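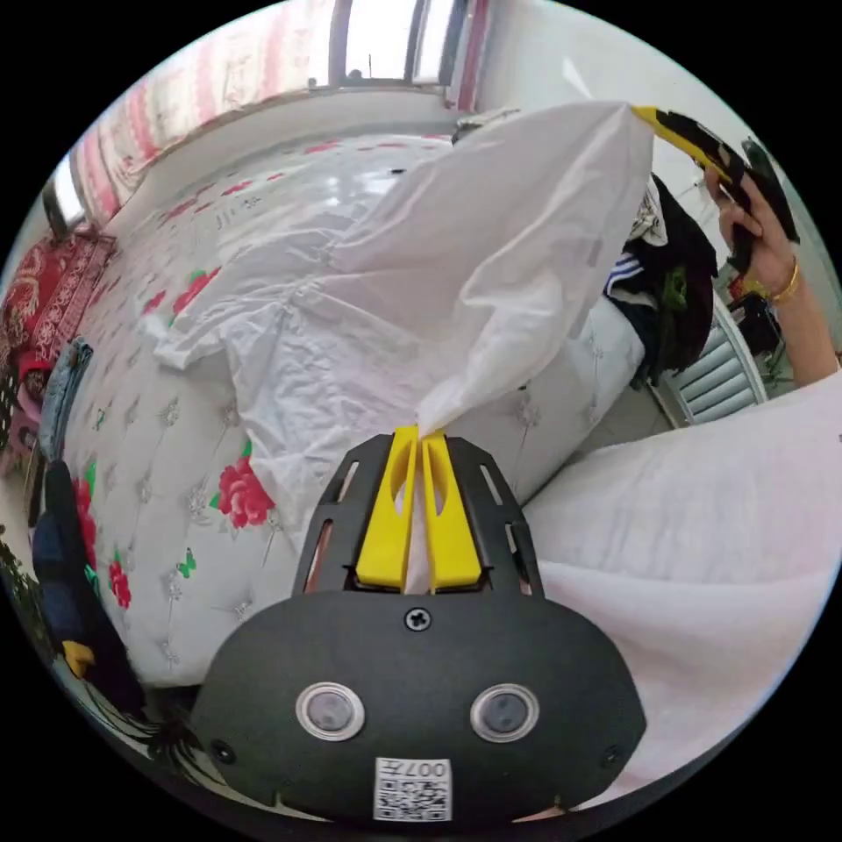
*Weißes Tuch, von zwei gelben Fingern gehalten*

# Nullura Füllventil für Aufputz- und Unterputzspülkästen

Artikelnummer 3000, Hersteller Clemudari

Das Nullura ist ein Schwimmerventil für WC-Spülkästen. Es ersetzt ältere Füllventile, die nachlaufen, pfeifen oder den Kasten nur noch langsam füllen. Der Schwimmer sitzt direkt am Ventilkörper, ein langer Schwimmerarm entfällt. Dadurch passt das Ventil auch in schmale Kästen, in denen neben der Heberglocke wenig Platz bleibt.

Der Wasseranschluss erfolgt seitlich, wahlweise links oder rechts. Für Kästen mit Anschluss von unten führen wir das Carvalho, siehe unten.

## Technische Daten

| | |
|---|---|
| Anschluss | 3/8 Zoll Außengewinde, Messing |
| Breite des Ventilkörpers | 73 mm |
| Verstellweg des Schwimmers | 20 mm |
| Betriebsdruck | 0,5 bis 8 bar |
| Wassertemperatur | max. 25 °C |
| Dichtung | Silikonmembran, einzeln erhältlich |

## Lieferumfang

- Füllventil mit Schwimmer
- Kunststoffmutter und zwei Flachdichtungen
- Schmutzsieb, bereits eingesetzt
- Montageanleitung (deutsch, slowakisch, griechisch)

Der Anschlussschlauch zum Eckventil gehört nicht dazu. Ein alter Panzerschlauch sollte beim Ventiltausch gleich mit erneuert werden.

## Einbau

1. Eckventil schließen und Spülung betätigen. Restwasser mit einem Schwamm aufnehmen.
2. Schlauch lösen, Mutter am Kasten abschrauben und das alte Ventil nach innen herausziehen.
3. Auflagefläche reinigen. Kalkreste mit Essigreiniger entfernen, nicht mit dem Schraubendreher abkratzen.
4. Neues Ventil mit Flachdichtung einsetzen. Mutter von Hand anziehen, dann höchstens eine Vierteldrehung mit der Zange.
5. Schlauch anschließen, Eckventil langsam öffnen und die Verschraubung prüfen.
6. Wasserstand an der Rändelschraube einstellen.

Bei Unterputzkästen zuerst die Betätigungsplatte und die Schutzplatte abnehmen. Das Ventil wird dort nur in den Halter eingeklickt - Schritt 4 entfällt.

## Häufige Fragen

**Das Wasser läuft nach dem Einbau weiter.**
Meist streift der Schwimmer an der Kastenwand. Ventil etwas drehen. Läuft das Wasser über die Heberglocke ins Becken, ist deren Bodendichtung die Ursache und nicht das Füllventil.

**Der Kasten füllt sich sehr langsam.**
Sieb herausnehmen und ausspülen. Nach Arbeiten an der Hausleitung ist es oft mit Rost und Sand zugesetzt.

## Passendes Zubehör

- Silikonmembran für Nullura
- Datum Eckventil 1/2 Zoll, verchromt
- Carvalho Füllventil, Anschluss von unten

Technische Auskunft: Miroslava Baláž. Ersatzteile und Rücksendungen: Themis Vrettos.

Stand der Angaben: 5. September 2025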